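Tostlow Household Forum > Tidying, Sorting & Storage > The cable drawer, again

Page 1 of 1. Over 20 replies hidden by your settings (off-topic, biscuits).

plinth_and_kickboard
18 February 2022

I have finally tipped out the cable drawer. It has been on my list since August, when it stopped closing, and I have been opening it with a ruler ever since.

The contents came to 134 leads, counting the ones with no plug on one end, which I suppose are technically string. I know that some of you sort on the floor. I am too old for the floor. I want a table with nothing on it, a decent light and a door that shuts, and I want to deal with a few leads at a time and put the rest back in the box where I can't see them.

For anyone planning the same, wood grain is a nuisance. Black leads show up well enough, but crumbs and bits of fluff vanish into the lines until your sleeve finds them. I wiped mine twice. The shine from the window doesn't help.

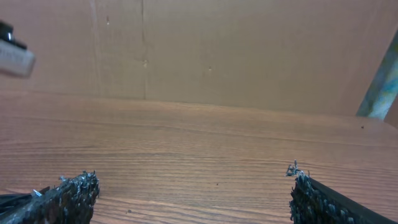 mrs_oddsocks
A table is the wrong place to start. You spread everything out, somebody wants their tea, and back it all goes in one armful, worse than before. I do mine standing at the drawer with a bin bag. If I can't say what it's for by the time I've got it untangled, it goes.

plinth_and_kickboard
By that rule I would have no leads and quite possibly no boiler.

greyhen56
Oddsocks has a point about tea. But the bin bag is how I came to buy the same printer lead three times.

Can I ask how you're grouping them? I've always gone by length. My sister goes by what they plug into, and we don't discuss it at Christmas.

plinth_and_kickboard
By the ends. Length is a lie until you've undone the knots. I lay a lead down, find one end, find the other (this can take a while) and then decide. Big flat plug to small oval plug is one pile. Big flat plug to anything else is another. Everything of mine is black, so colour is no use whatever.

The thing to resist is pulling. If it has crossed over itself, leave it lying loose and walk the plug back round the loop. Pulling turns a loop into a knot, and a knot into an evening. 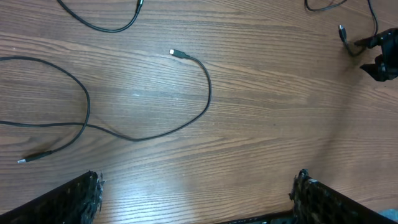 USB-A at one end, USB-C at the other. Keep.

bracket_fungus
Agree on not pulling. Disagree on keeping. How many of those does one house need? We're two adults and a cat, and I got us down to 18 leads of all kinds, including the kettle. Nothing bad has happened.

mrs_oddsocks
Thank you.

plinth_and_kickboard
The kettle lead is not a lead, it's a part of the kettle. I'm not having it counted.

greyhen56
Ours comes off. It's a lead.

tuppenny_shelf
What are people putting them in afterwards? I bought the Totine divided tray, the one with the lid, and the compartments are a lovely size for batteries and hopeless for anything with a plug on it. You coil the thing up, press the lid down, and it lifts the lid off again overnight. I now keep batteries in it and the leads are in a bread bag.

bracket_fungus
Bread bags are underrated. One lead per bag, write on the bag.

mrs_oddsocks
So now you have a drawer full of bread bags.

bracket_fungus
A labelled drawer full of bread bags.

plinth_and_kickboard
I tried the Grīnberga winding method, the over-and-under one, from the leaflet they had at the Hindham repair morning. It does work. The coil stays flat and it doesn't spring open at you. It also takes a knack I have only in my left hand, so half of mine are wound beautifully and the rest look like something out of a plughole.

If you want to try it, let the lead lie flat for a bit first. A thin one that's been folded up tight will keep its hooks and bends, and you'll be fighting them all the way round. Lay it out, leave a gap between it and the next one, and don't let them touch or they'll be courting by the time you're back.

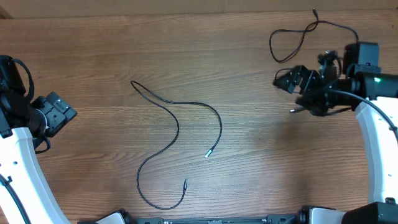 Update: where I've got to

plinth_and_kickboard
Since several of you asked, and one of you was rude. Of the original heap, 56 are staying. The ones with no second end have gone to the electrical bin at the tip, along with two chargers for telephones I don't remember owning. There's a "maybe" box, and I'm aware of what you all think about maybe boxes.

The drawer closes. It doesn't open very well, but that's a separate thread.

greyhen56
Well done. What did you do with the printer leads?

plinth_and_kickboard
Kept four. I haven't got a printer.

mrs_oddsocks
I'll bring the bin bag round.

tuppenny_shelf
Does anyone want a Totine tray? One lid, slightly bowed. Collection only.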